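2024-07-01

So I finally made it to the open day at Buvine! I've been asking for an invite ever since they moved into the new building out by the rail yard, and I came for the robots but ended up spending most of the afternoon hearing about rules. Good rules, though.

Our guide was Svetozár Bednárik, who runs the manipulation lab and talks very fast. Before he let us past the door he went through the house safety sheet (one page, laminated, and he made us all read it, me included). The parts I scribbled down:

- Anyone can press the stop button, visitors too, and you don't have to justify it afterward.
- In teach mode the arm stays under 250 mm/s. Full speed only with the gate shut.
- A risk assessment belongs to a task, so a new gripper or a new workpiece means a fresh one.
- Boards and fixtures get bolted down. No tape, no clamps "just for today."

I liked the third one best. At my old job we had one assessment for the whole cell and it sat in a binder from the day the thing was installed. Svetozár said they redo theirs even when somebody swaps a fingertip, and yes, people grumble. He showed us the log for a project called Skolgate and it had 40 entries in it already, each with two signatures. 40! I asked if anybody reads them and he laughed and said the October audit does.

Then we got to the benches, and I hung around the tabletop one longest. Everything happens on a wooden board on one of those blue tables full of holes, and the practice objects are shape-sorter blocks, stars and cylinders and so on.

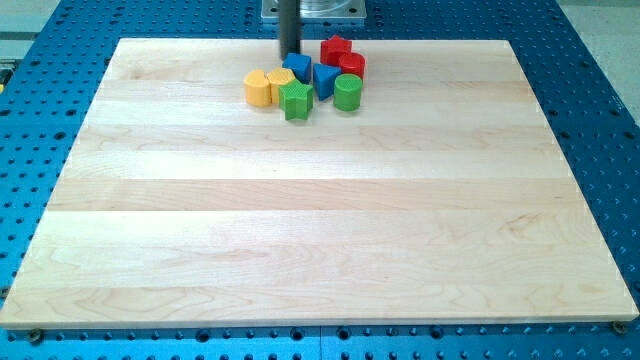

The other thing they're strict about is the reset. Every trial begins from a written start layout, and if a person has to reach in, the arm is paused first and whoever paused it is the one who restarts it. They write down failed runs exactly the same way as good ones. A woman from Jeltness (she'd driven 100 miles to be there, so I felt silly complaining about parking) wanted to know how much that slows them down. Quite a bit, was the answer, mostly in the first 2 or 3 weeks with a new person.

I took a blank copy of the safety sheet home and I'm going to try the per-task assessment on our little palletizer. Coffee was decent, by the way, and the visitor lot fills up early, so park on the street side if you go next time.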